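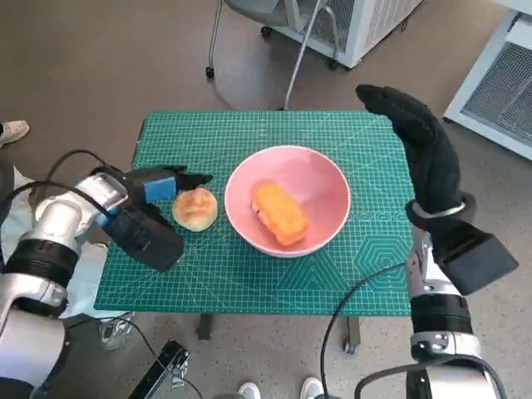

Photo: Haziq Purba

Search posts
Filed under: Baking & Small Kitchens
2 min read

Right, orange sponge thread, because I've had it for breakfast twice this week and I regret nothing 🍊

The recipe is my aunt's, scribbled on the back of a Mavero flour bag. Zest of two oranges, juice of one, and she underlines "DO NOT OVERBEAT" so hard the pen went through the paper.

I bake it in a loaf tin and let it sit for 10 minutes before I even think about turning it out. The edges go a bit crumbly and those are the best bits, fight me.

Pink bowl instead of a plate! Orange against that pale pink makes me so happy. And a bowl catches the crumbs, so you can tip them straight over yoghurt afterwards (do this).

The bun is from Hutapea, the bakery by the station. Shiny domed top, properly browned on the crown and paler down the sides. I went in for one and came home with four.

Green cutting mat is doing tablecloth duty. It's my sewing mat, grid and hexagons and all, and it's the perfect size for the little table. Wipes clean too, though I keep the rotary cutter well away from cake.

Someone asked about freezing: yes! Slice it first, then wrap the slices one by one. Mine kept fine from February until the clocks changed.

Next up is a lemon one with poppy seeds. If you've got a good ratio for the drizzle, send it over, mine always comes out too runny.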